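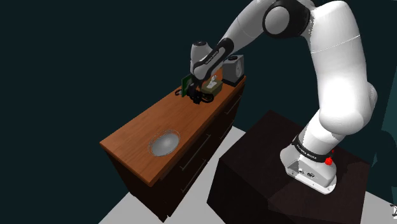 White arm, dark pedestal, long wooden cabinet

Sorting out the sideboard, finally
1/27/23

I gave myself the whole of December to empty the sideboard and managed to do it in the last few days. It came with the flat and for years it has been where things go when they have no other place. Takeaway menus, candles, the instructions for a kettle I no longer own.

The method was simple. Everything came out on to the floor and I put it in piles: keep, give away, bin. The bin pile was the biggest by a long way. I had 9 phone chargers and only one of them fitted anything in the house. The batteries went in a bag for the recycling point by the supermarket, as did two printer cartridges.

Paper took longest. I kept the tax letters, the lease and the boiler certificate. Bank statements went through the shredder, a cheap Prornar that gets hot after 20 sheets and then has to rest. I read a book while it did. If you have a lot of paper, do it over a few evenings and don't try to finish in one go.

The left-hand door had been sticking as well. I took it off, rubbed a candle along the bottom edge and put it back on, and it now closes if you lift it slightly. One hinge needed longer screws. Hollel on the high street sells them loose, so I bought three and didn't have to take home a box of 500.

For the inside I had planned to buy proper dividers. The Seruritz ones are nice but they come in one depth, too deep for my shelves by a finger's width – I measured twice, hoping. Shoebox lids do the job. One holds stationery, one holds tools, and the third has sewing things in it. The tablecloths are on the top shelf, folded in half again so they don't slide out.

I have kept one shelf empty. My plan is that anything without a home can go there for a week and then has to be dealt with. So far it has a torch on it and a bag of picture hooks.

The give away pile went to the charity shop in two trips. They didn't want the fondue set, which is back in the hall.

Next is the airing cupboard. I have opened the door and had a look, and I think it will wait until it gets warmer.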